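Travel > Days Out > Open Days

12/5/18
By R. Okafor

I've wanted to see inside the Lindent food hall in Sernum for ages, and the open day was worth every minute of the bus ride! Doors opened at 12 and there was already a line past the bike racks (bring a hat, there's no shade at all).

You start in the old loading bay, where Barkix had laid out its spring packaging, stacks and stacks of cartons and lids that you were allowed to pick up and fold yourself. I made a terrible box and was thrilled with it. Then it's up the ramp to the tasting hall, 14 stalls in all, with a smoked cheese I went back for 3 times. Entry is free, and the first 100 people got a tote bag. I was not one of them, but my sister was, and she's letting me borrow it.

My favorite stop was the serving room at the back. It's a plain, bright room with a white table, and I could have stayed there all afternoon. I love a simple setup like this: foil tray, paper cup, and a little heap of something tan and flaky that looked a lot like crumpled paper. I stood there trying to decide if it was food! Blue plastic on one side, a beige bin on the other. We left by the side gate with a bag of rolls and sore feet, and I'd go again in August if they run the evening one.

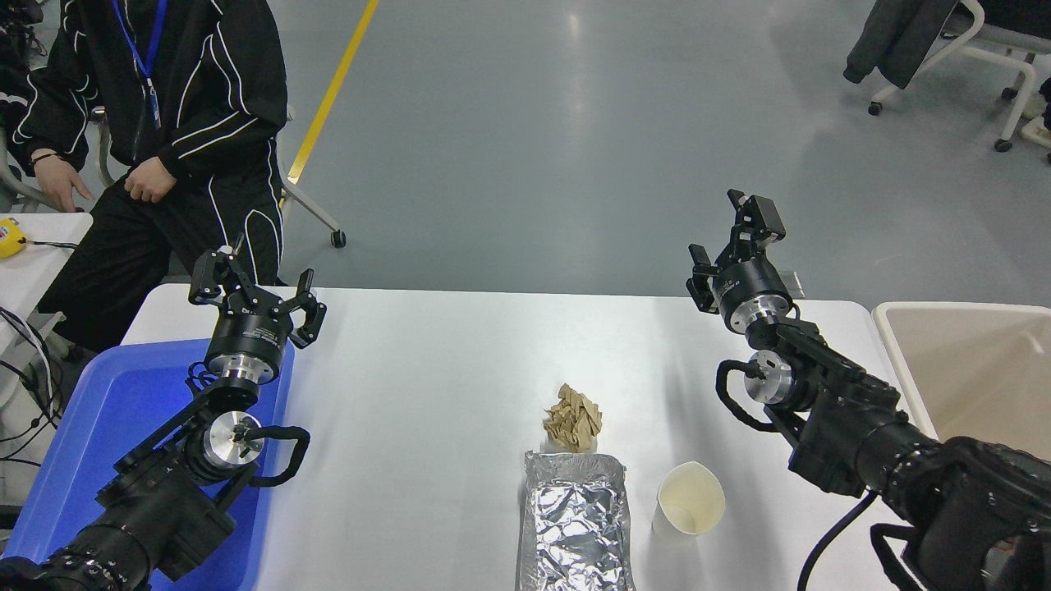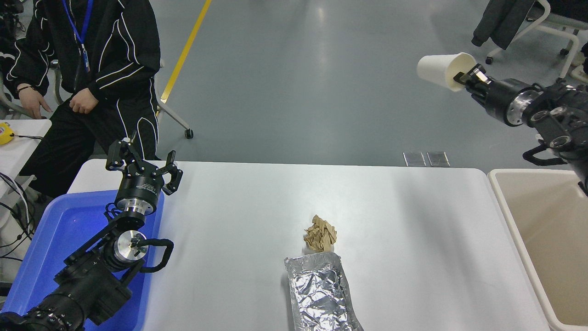
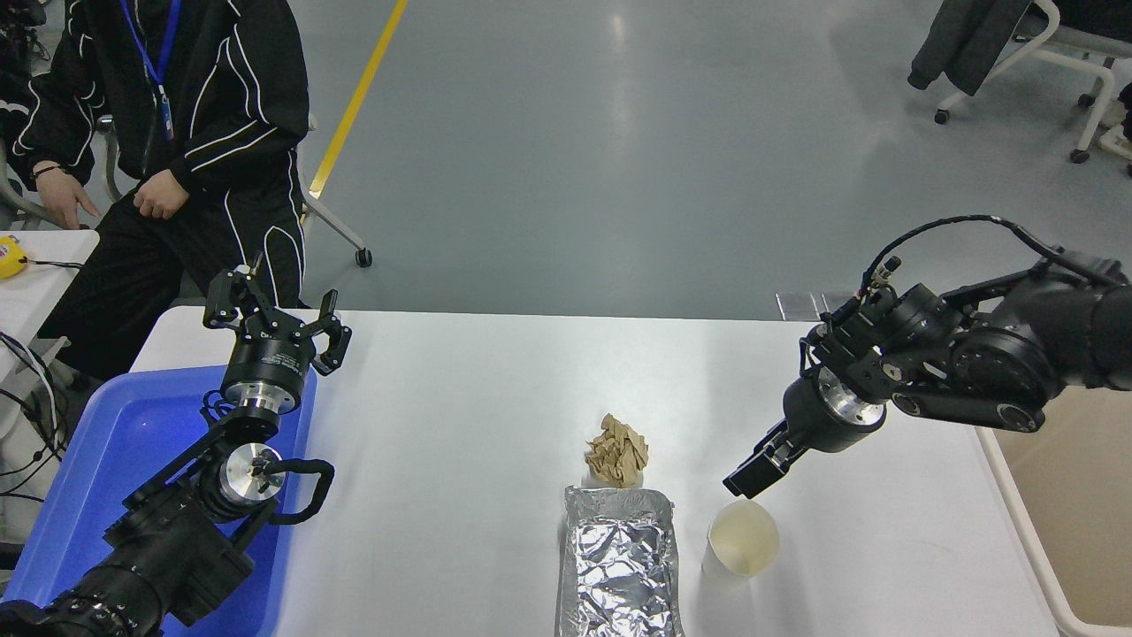

The white table in the serving room, with the foil tray and paper cup.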